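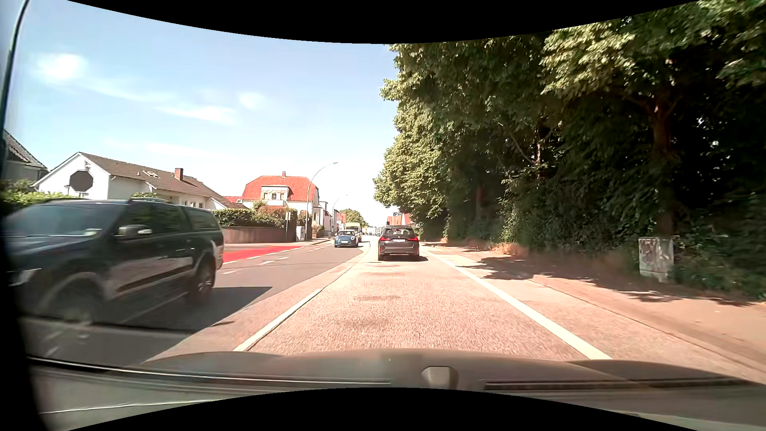 Backlund Road, the sunny end

I drive Backlund Road most mornings in October, and I've gotten weirdly fond of it! It's the long straight one that takes you out of Ilton toward Verkever, and if you catch it while the sun's out it feels like a little vacation before work. I've been adding to this gallery for 5 years now, one street per page, and this one was overdue.

What I love is how many colors there are in the road itself. Our lane is that pale pinkish-beige stuff, kind of rough looking, and then you cross the line and it's plain dark gray asphalt for everybody coming the other way. Past that there's the bright red strip with the white dashes along it, running off into the distance. My friend Myung-ja Ryu (she paints, so she notices these things) calls the whole lot "the layer cake," and now I can't call it anything else.

Houses on the left, trees on the right. I'm on team trees – they make such a thick row, and I always end up looking at that side first.

Traffic was pretty typical. A dark gray SUV up ahead, a big dark pickup going by with its cargo bed covered, and a blue Mini-style hatchback on the way with a pale yellow van tucked behind it. I'm a sucker for a yellow van. The pickup's doors are so glossy you can see reflections of the road in them, which puts my own car to shame (16 years old and washed on special occasions).

Salvador Carvalho wrote in after the last page to ask if I'd do the Zamlow side next. Yes! It's on my list, right after the hill with the bakery. Rosário Ramalho also asked about prints – I can do small ones, just send me a note through the contact page and tell me which street you want.

And thank you all for the visits, by the way. The gallery went past 4000 last month and I did a small dance in the kitchen.

Next street: Zamlow, from the bridge up
Back to all streets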